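Playback Engineer, Drulwood Residency (Pernent Live)

By Lindsay Brunton
November
Shares: 40 | Comments: 3

Pernent Live is hiring a full-time playback engineer for the concert residency at the Drulwood Theater. The engineer prepares, runs and maintains all pre-recorded audio, click tracks, timecode and cue data used in the show. The position reports to the head of audio, Krishnamoorthy Gowda. It is based at the theater, with rehearsal periods at the Nenedley rehearsal rooms across town.

The residency is booked for 103 performances with a rotating bill of headline pop and R&B artists. Each artist brings a separate set list, a separate band and usually a separate musical director. The playback system stays in place between artists. Sessions are delivered by the artist's team in whatever form they were last toured and have to be rebuilt to the house format before the first full rehearsal.

Duties

Receive multitrack sessions from artist teams, check them against the delivery sheet, and report missing or damaged files to the musical director in writing.

Rebuild sessions to the house template. This covers output routing, stem grouping, sample rate conversion, tempo maps, count-ins and song markers.

Program timecode for each song and confirm it with the lighting and video departments. Timecode addresses are fixed once video content has been locked. Any edit after that point needs sign-off from all of the departments affected.

Operate playback during rehearsals and performances from the stage-left position. The operator takes cues from the musical director over intercom and must be able to stop, skip or re-enter a song on request.

Maintain the main and backup playback computers, the audio interfaces and the automatic switchover unit. A switchover test is run before every sound check and the result is entered in the show log.

Keep version records. Every change to a session is saved under a new number, with a one-line note stating what was changed and who asked for it. Older versions are kept until the artist's run has ended.

Archive the final show files and return all supplied material to the artist's team. Copies may not be kept on personal drives.

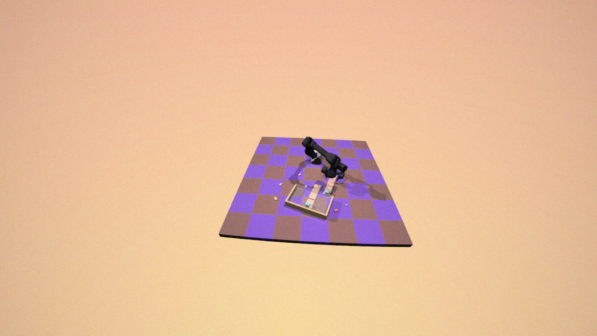

Checkerboard platform in purple and brown, computer rendering.

Required experience

Applicants need at least 3 years of paid work in playback, monitor engineering or music programming for live performance. Theater and broadcast work is accepted if it involved running tracks with a live band. Studio work alone does not meet the requirement, though it should still be listed.

Applicants should be able to read a chord chart and a simple drum chart, and count bars reliably at performance tempo. Full notation reading is useful for artists who tour with strings or horns but is not required.

Working knowledge of linear timecode and MIDI is required, including fault finding on both. Applicants should be able to explain how they would trace a dropout between the playback rack and the video servers. Experience with digital audio networks is preferred. The house network is documented, and the engineer will be expected to keep that document current.

Applicants must be able to lift equipment cases with a second person, work at a desk in low light, and use hearing protection when asked to. In-ear molds are supplied after the trial period.

Hours and pay

The standard week is 40 hours, spread over five days. Performance weeks include evening work and every Saturday. Rehearsal weeks run mostly in the daytime, but the first week with a new artist often runs late, and schedules may change with short notice. Overtime is paid at the rate set out in the contract and must be approved by the head of audio before it is worked.

Pay is set by grade according to experience. The grade is stated in the offer letter and is not tied to which artist is performing. The position carries health coverage, paid leave and a meal allowance on two-show days. Leave during an artist's run is granted only where a trained cover operator is available. Leave between runs is granted in the order requests are received.

The contract covers the full residency. If performances are canceled or moved, the engineer remains on staff and may be assigned to session preparation, equipment service or cover work at Nenedley.

Confidentiality

Playback sessions often contain unreleased music, alternate vocals and guest parts that have not been announced. Set lists are confidential until the first performance. The engineer will sign the Pernent confidentiality agreement and, in most cases, a second agreement supplied by the artist's management. Phones are kept in lockers during closed rehearsals. Requests from press or fan sites are to be passed to the theater's publicity office without comment.

Applications from people who have worked for a competing residency are welcome. Do not include session files, screenshots or recordings from past employers unless you have written permission to share them.

How to apply

Send one file containing a resume, a list of live credits and the names of two references who have heard or supervised your work in performance. For each credit, state the role held, the type of venue and the playback system used. Credits that cannot be checked should be marked as such.

Include a written answer, no longer than a page, to the following: A singer skips the second verse and the band follows. Tracks are running, timecode is feeding video, and the musical director has not called a cue. Describe what you do and in what order. Diagrams are accepted.

Applications go to Krishnamoorthy Gowda, Audio Department, Pernent Live, care of the Drulwood Theater stage office. Mark the subject line "Playback Engineer." Phone applications are not taken.

Selected applicants will be asked to a practical test at Nenedley. The test uses a prepared session with known faults, a house drummer and a stand-in musical director. Applicants may bring their own headphones and control surface. Computers are supplied, and personal software licenses will not be needed. Travel costs within the state are repaid on presentation of receipts.

The trial period is 3 months. A cover operator position on a per-show basis will be advertised separately once this post has been filled. Applicants who wish to be considered for both should say so in their cover note.

Shares: 40 | Comments: 3

More in Music Jobs

Suwannarat Records seeks royalty clerk, catalog division
Backing vocalists wanted for Nenedley holiday showcase
Drulwood Theater: monitor engineer, part-time
Wardrobe assistant, touring dance company
Open call: string players for Suwannarat soundtrack sessions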